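ISTON JEWELRY MAKERS GUILD
Minutes of the General Meeting
June 22, 2019
Drummond Hall, lower room

The meeting was called to order by the chair at the usual hour. A quorum was present. Apologies were received from the two members attending the Tomel bead fair.

Minutes of the previous meeting
The minutes of the May meeting were approved with one correction: under Supplies, "silver-filled wire" should read "silver-plated wire."

Enameling kiln
The kiln purchased from Dekwood was delivered and has been tested by the workshop group. The door latch was found to be stiff and the supplier has agreed to replace it. Until the replacement is fitted, the kiln may be used only by members who have completed the enameling induction. The chair reminded members that the firing log must be signed before the kiln is switched on — several entries for May are blank.

Fall sale
The hall at Tomel has been reserved for the fall sale. Six tables remain unassigned. It was moved and seconded that table fees stay at last year's rate for members and that guest makers be admitted only where their work is made by hand. Discussion followed on whether pieces assembled from purchased castings meet that rule. The motion was carried, with the wording on castings referred to the standards group for a report at the next meeting. 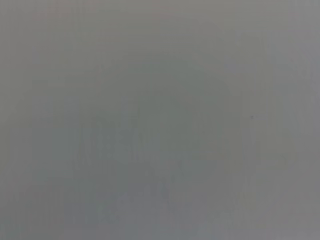
A member asked that the standards group also look at plated findings, as buyers at the last sale had been told that certain ear wires were sterling when they were not. The chair agreed that this should be added to the group's work and that all metals should be named on the price card.

Finance
The balance of the general account was reported as $307 after payment of the kiln deposit. Roughly $500 is expected from renewals. It was agreed that no further tools be bought until the renewals are in, with the exception of polishing compound.

Workshops
The stone setting class is full and a waiting list has been opened. The wire weaving class has places left. Members are asked to bring their own flush cutters, the guild's pairs having been sent for sharpening.

Other business
A request from the Iston library for a display of members' work was accepted. Pieces should be labeled with maker, materials and date, and left at Drummond Hall in a closed box. The library's case locks, but members lend at their own risk.

The broken bench pin at station 2 is to be replaced.

There being no further business, the meeting was adjourned. Minutes submitted by the recording secretary.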